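PRESS RELEASE

2023-07-26

Fiklow brings its Small Table breakfast days to Vomville

Hello from all of us at Fiklow! I'm Arben Begović, I run the place with Rizwan Malik, and I've been told that a press release ought to be written as if somebody else had written it. I had a go at that and it sounded like a letter from the gas board, so you're getting me instead.

The news is that we're opening a table in Vomville. It's a proper shopfront this time, on the corner by the old Chidiac bakery, and the doors open at 8 in the morning for 26 days on the trot. You come in, you sit down at a small wooden table, you get a drink and some toast, and you have a go at laying out your own breakfast corner with the bits and pieces from our shelves. If you like what you've put together you can buy it. If you don't, you've had toast.

People who came to see us in Karnia back in April will know how it goes. We had 1161 visitors through a room that was meant for a much smaller crowd, and I spent most of it squeezing past prams with a butter dish over my head. I loved every minute. Rizwan says he loved most of them. We had so many people asking when we'd do another one that we started looking for a new room before we'd even finished sweeping the old one.

What's the idea behind it?

Most of us have a tiny bit of worktop or the end of a table where breakfast happens, and most of us have let it fill up with post and batteries and a candle we were given. Mine was dreadful. I had a toaster I couldn't reach without moving a fruit bowl, and a fruit bowl I couldn't put anywhere else (it was a very big fruit bowl, a wedding present, and it lives at my mum's now). One weekend I cleared the lot off and only put back what I used every morning. A toaster, a cup and saucer, a towel for the drips. I sat there drinking hot water and lemon and felt about ten years younger!

So that's what we do on our breakfast days. Each visitor gets a bare table and a crate, and Rizwan or I will come round and have a natter while you set things out. There's no test at the end. We've had people finish in 3 minutes and go back to their toast, and we had one lovely couple who stayed right up to closing and swapped their saucers over so many times that I had to go and have a lie down.

What's new for Vomville

More room, to begin with. The shop has two big windows at the front and a long back wall, and we can fit 5 tables in with space to walk between them, so no more butter dishes over heads. We've also listened to what you told us in Karnia, which was mainly that the chairs were hard. The chairs are still quite hard but they now have cushions.

The crates are different too. In April we packed everything we could think of, egg cups and toast racks and a little brush for crumbs, and it was all a bit much. People felt they had to use it. The new crates are small and we fill them with plain everyday things: a cup, something to stand it on, something to wipe up with. If you want extras, you can wander over to the shelves and help yourself.

And we've got a water and tea corner now, for anyone who doesn't fancy coffee first thing. That was Rizwan's doing. He's very particular about cups and thinks a wide, thin rim makes plain water taste better. I thought he was pulling my leg, and then I tried it, and now I'm nearly as bad as he is.
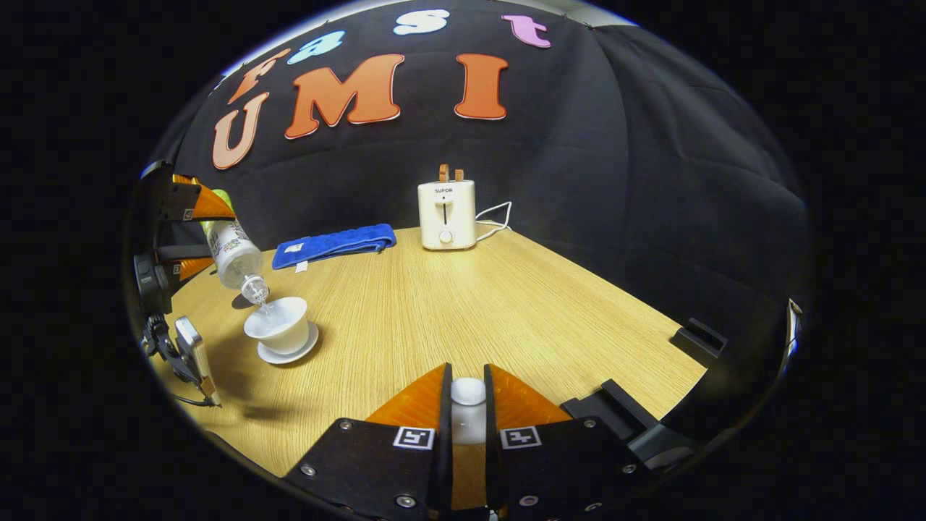 Towels are the other thing I want to go on about, if you'll let me. I had no idea how strongly people felt about them until we put a pile out in Karnia. A good thick one, folded and left where you can grab it, does more for a small table than anything else I could sell you. It catches the crumbs and the splashes, and you can put a hot plate down on it in a hurry. Bring your own from home if you've got a favourite, we're happy to work around it. One chap brought a beach towel and we managed.

We're also running a swap shelf by the door. If you've got a cup without a saucer, or a saucer without a cup, pop it on the shelf and take something else away with you. Please give it a wash first. Chips are fine, cracks aren't, and we can't take anything with a plug on it, so please hang on to your old kettles.

A word from Rizwan

I asked Rizwan for something we could quote, and he came back with this: "I want people to sit down for their breakfast. I don't mind what they sit down with. If they go home and clear one corner of one table, I'll be very happy, and if they buy a cup as well then so will our accountant."

The practical bits

The breakfast days are free to come to and you don't need to book, though if there are more than four of you it would be kind to ring ahead so we can push a couple of tables together. Toast and drinks are free as well. There's white and brown bread and a gluten-free loaf that's kept well away from the others, and we've got oat milk. Children are very welcome and there's a low table for them with cups that bounce. Dogs can come in if they don't mind being fussed over.

There's one step up from the pavement and we have a ramp for it. Just knock on the window and one of us will bring it out. The loo is at the back on the same level.

We close at 2 in the afternoon, and last toast is half an hour before that.

For the press

If you're from a paper, a magazine or a radio station, or you write about homes and kitchens on your own site, please do come and see us. The first hour of the day is quietest and there's nice light from the front windows. Either of us can talk for as long as you like, although I'm the one who'll go on and Rizwan's the one who'll give you the facts. We can also lend out a crate for a few days if you'd like to try it on your own table at home. Ask for Arben at the Fiklow shop in Vomville, or leave a note with whoever's on the toast.

ENDS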